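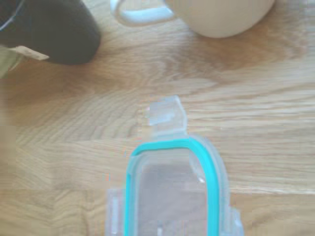 Udareo's new gripper: 4,000 grasps, and a few questions

February 4, 2020

Udareo says its new two-finger gripper can handle "almost anything in a kitchen cupboard". The company bases this on a trial run with the integrator Pronden at its Turham workshop, in which the gripper was put up against an older model from Baumgartner on the same arm, with the same controller and the same wrist camera.

Each gripper made 4,000 attempts at picking up household items from a wooden tabletop, among them mugs and clear plastic lids. Udareo reports that its own hardware failed 50 times. The Baumgartner unit, it says, failed 1,494 times.

That is a huge gap, and it deserves a harder look than the press release gives it. The Baumgartner gripper was fitted with the plain rubber pads it ships with. Udareo's had soft pads cut for the trial, which will not be in the box when sales open in May. Swapping pads is a ten-minute job on either model, and Pronden confirms that it was never asked to try the soft ones on the older gripper.

Then there is the matter of what counts as a failure. Udareo's summary lists a grasp as good if the item leaves the table. Whether it stays put on the way to the bin is left out. Anyone who has watched a mug swing round on its handle halfway across a cell will know why that matters.

The camera may be the more interesting part of the story. Both grippers relied on a small colour unit at the wrist, and its pictures are soft and blocky. Clear plastic is a well-known headache for this sort of kit, with wood grain showing through and glare along the edges. Udareo gives no separate score for lids — only the overall total — so it is impossible to say how much of the result comes from easier objects.

Pronden says it will release logs for 1,000 of the attempts, picked at random, but has not said when. Baumgartner said it had not been told about the comparison and would like to see the settings used for grip force.

Udareo has not published a price. A second round of tests, with the force limits matched, is "under discussion".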